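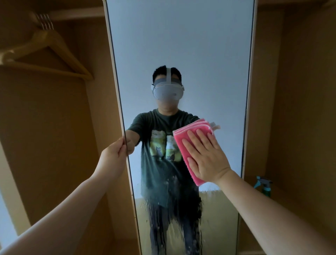
The Last Reel at the Coste

Home Stories Reviews Archive Contact

April 25, 2025 | By the Nemum fiction desk

The Coste had 120 seats and I had mended most of them. I ran the projector there for nine years, and in September the owners told me they had sold the building to a gym. I could choose the last film myself, they said, so long as it was cheap.

I chose The Ferry Clerk. It was made in Womgate before I was born, by a company called Lastico that went bust soon after. My mother had a small part in it. She sells a ticket to the leading man, looks up, and says, "Single or return?" That was her whole career. She never saw the film, as it played for a week while she was in hospital having me, and then it was gone.
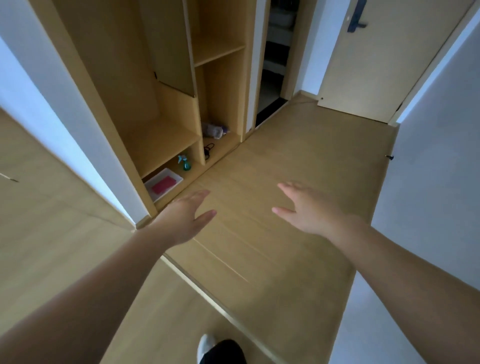

It took me two months to find a print. A dealer had one in his garage and wanted 204 pounds for it, plus carriage. I paid out of my own pocket and told the owners it was a loan. The cans were rusty but the film inside was better than I had feared. I ran it once on my own, with the heating off, and stopped after the ticket office. I wanted to see the rest with her.

On the night we had nearly sixty people in, a good house for us. I put my mother on the aisle in row F and went up to the box. The first reel ran well. In the second, two minutes before her scene, the film snapped and the screen went white.
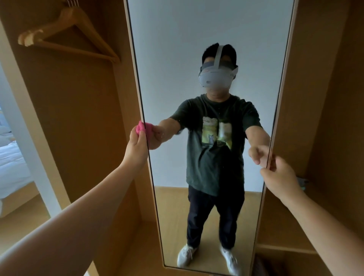

Somebody in the front stalls called out that it was always the same at this place, and was there going to be a refund. I put the house lights up and made the join by hand. It cost us a few frames and 10 minutes. When I started again my mother was on the screen, aged twenty-three, already looking up. "Or return?" she said.

I thought she would be upset about the missing word. In the car she said only that she had forgotten the coat.

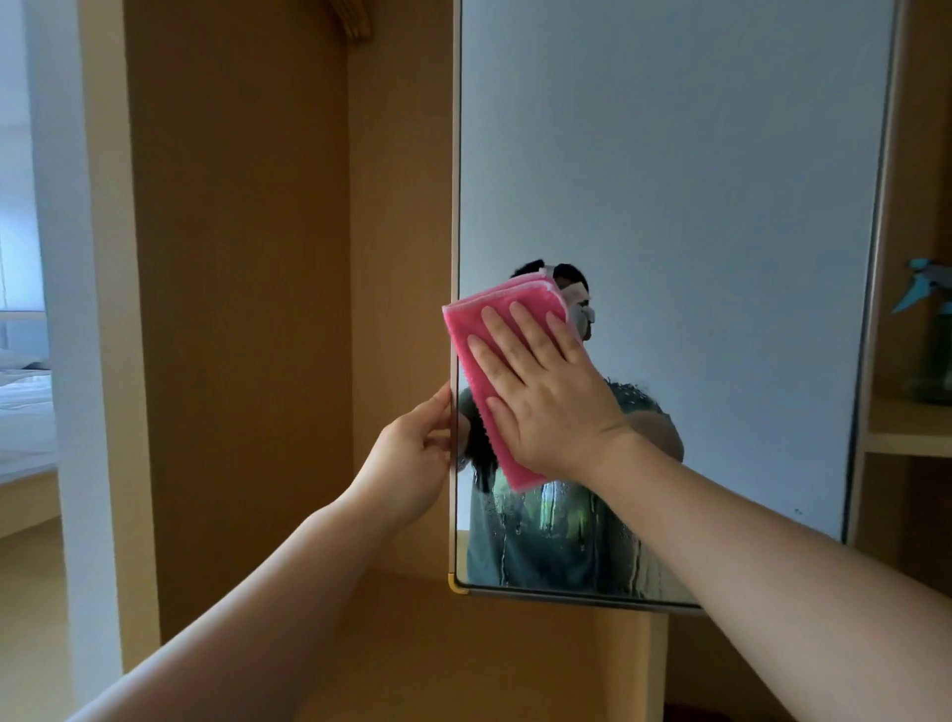
The gym people came for their keys the next morning, and after that I had no work to go to. I went round to my mother's and did the jobs she had been saving for me. I cleaned the mirror in her wardrobe, holding the frame with my left hand and rubbing at the glass with a pink cloth folded into a pad. She sat on the bed and watched. After a while she asked me to move over. She looked up into the mirror and tried the line, twice, with the first word put back.

Then she asked what I wanted for lunch.

We use cookies to remember your reading settings. Accept Manage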